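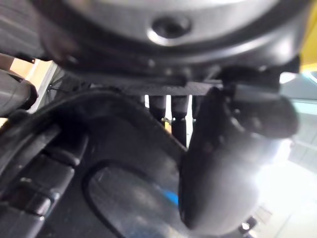 Ticket 521 - black loop, shallow steel container

Home Tickets Parts Contacts Log out

Opened by: Iveta Slanina
Assigned: Kristaps Koppel
Date: 11 April 2025
Status: open

Problem: lid won't seat on the round steel container. Rocks when you press one side. Was fine in March. Loop had come out, somebody put it in the drawer with the Borton spares.

Tried so far
- washed loop in warm water, dish soap. No change
- turned it over, pressed it in by thumb starting oposite the lid catch. Pops back out on last bit
- spare loop from bag 286. Too big
- bag 291, too small, don't bother

Kristaps: is it even the right loop? The Savar ones look the same till you lay them flat. Put it in the container without the lid and see how it lies pls

Iveta: done, see below. Not pushed in, just laid there.
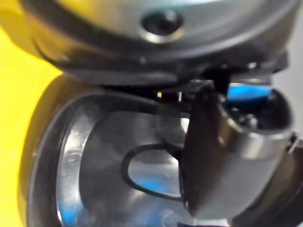 Loop laid across inside of container, lid off.

Kristaps: thanks. Shape bothers me, should sit rounder then that. Asking Fotis for the part no. Leave the lid off for now and dont stretch the loop.

Iveta: ok. Bag 42 still to try, will do after lunch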